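Progress Report to the Delton Fund: Shared Kitchens and Tenancy Support Program

Reporting period: second half of the grant year

This website uses cookies to improve your experience. By continuing to browse, you accept our use of cookies. Accept | Manage settings

1. Summary of the period

The Tenancy Support Program, operated by Sokent Housing Association with a grant from the Delton Fund, helps adults leaving temporary accommodation to settle into a first permanent home. The grant pays for support staff, a household budgeting course and a small hardship reserve. During the period covered by this report the program moved from its pilot stage to full delivery at both sites, Femia Court and Dixit Street.

A total of 40 households were enrolled by the end of December, in line with the target set in the grant agreement. Of these, 25 have finished the budgeting course. The remaining households are either partway through the course or have asked to start in the spring, in most cases on account of changes in work hours or childcare.
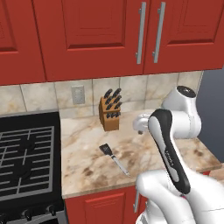
Prepared by: Program Manager, Tenancy Support
Sokent Housing Association

Enrollment was slower than planned in the first weeks. Referrals from the county arrived in batches, and several came without the income records needed to open a case. Staff agreed on a shorter referral form with the county office in September, and cases are now opened on the day the form is received. The old form remains in use for transfers from outside the county, and these still take longer.

2. Budgeting course

The course runs for six sessions and covers rent accounts, utility bills, food costs, debt letters and saving for repairs. Participants told us early on that the session on debt letters came too late. It has been moved from session five to session two, and attendance at the later sessions has improved.

Evening sessions at Femia Court have been well attended. Daytime sessions at Dixit Street have not, and we have asked tenants there which hours would suit them better. Early replies favor a 5:30 p.m. start. A change of this kind would require an adjustment to staff hours, which can be met from the current budget.

The session on food costs was rewritten during the period. The earlier version relied on a printed weekly menu that many participants found hard to follow, as it assumed a full set of pans and a large freezer. The new version starts from what a household already buys and works through one week of receipts. Participants keep the worksheet and are invited to bring it back a month later.

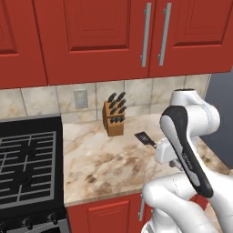
3. Hardship reserve

The reserve made 22 awards during the period. Most were for utility deposits and replacement beds. Smaller awards covered bus passes for tenants starting new jobs and, in a few cases, fees for replacement identity documents. All awards were approved under the limits in the grant agreement, and no request for an exception was made to the Fund.

Staff noted that tenants often asked for help only after a shutoff notice had been issued. The welcome packet now explains the reserve on its first page, and support workers raise the subject at the first home visit. We expect requests to come earlier as a result, and possibly in greater number. The reserve is sufficient for the rest of the grant year at the present rate of spending, but the position will be reviewed in March.

4. Staffing

The program ended the period with one vacancy. Two support workers left in the fall, and 2 posts were advertised together. One has been filled by a candidate with long experience in tenant advice. The second post drew few applicants - a problem shared by other housing providers in the area - and will be advertised again with more flexible hours.

Caseloads rose while the posts were open. 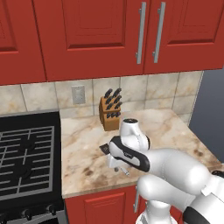
Home visits were kept to the agreed schedule for new tenants, but follow-up calls to longer-standing tenants were delayed in October and November. Those calls have since been completed. No tenancy in the program ended in eviction during the period, though one household gave notice and moved to be near family.

5. Spending

Spending on salaries is below budget owing to the vacancies. Spending on course materials is slightly above budget, the result of reprinting the revised worksheets. We ask the Fund to approve the transfer of part of the salary underspend to interpreter services, where demand has been higher than forecast at both sites. A revised budget table is attached for this purpose.

6. Plans for the next period

Work will begin on a follow-up survey of tenants who completed the course. The survey will ask about rent arrears, savings and contact with lenders, and the results will be included in the final report. We will also confirm the new session times at Dixit Street and complete recruitment to the vacant post - the latter being the first priority for the coming quarter.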